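Home Tickets Knowledge Base My Account Log Out

Ticket 58: Storico label printer skipping every second label
Opened 3 Jan 2019, Bendden linen store
Status: Solved!

Printer feeds fine but leaves a blank between labels. Running the Betia driver, fabric tape, 38 mm wide.

Update 1: Cleaned the gap sensor and restarted. Still skipping, but the print is gorgeous now, so worth doing anyway.

Update 2: Found it! The colour profile from March had reset the label length to 20 mm, and our tape is cut at 17. Changed it under Media, ran calibration twice, and got a full strip with no blanks. So happy with this.

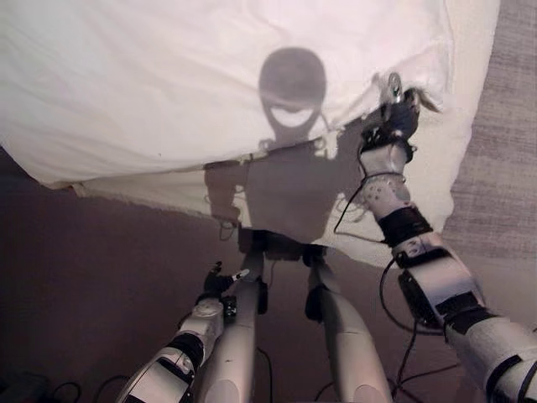

Update 3: Copied the same setting to the Nolte counter printer and it behaves too. Can we please save it as the default for both sites? The driver will hold up to 20 profiles, so there's plenty of room.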